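Return Packaging in Small Mail-Order Shipments
Project report, PACK 401

3. Method

The survey covered parcels sent by three small retailers in the Nelleck area – Clornex, Kultley and Ma – between February and March. Each retailer supplied its packing list, and the weight of the goods was taken from the list. A parcel was included if the goods weighed less than 100 grams and were not fragile. In total, 75 parcels met both conditions.

For each parcel we recorded the outer dimensions, the type of closure and the weight of the empty packaging. The fill ratio was then calculated as the volume of the goods divided by the inner volume of the package.
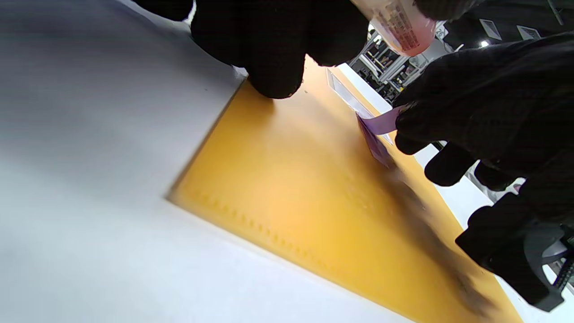

Boxes were measured on the inside with a steel ruler. Mailers do not hold a fixed shape, so their inner volume was estimated from the flat width and length, using the formula in Appendix B. This estimate is less reliable for thick goods, and the results for the two groups should be compared with care.

4. Results

Kultley had the highest fill ratio of the three. Clornex used one box size for nearly all of its orders, and its ratio was lowest for small items such as cable clips. Ma changed suppliers during the survey period – the parcels sent before and after the change are listed separately in Table 2.

Packaging weight followed the same order. Reuse was possible for most of the boxes but for few of the mailers, where opening usually damaged the closure.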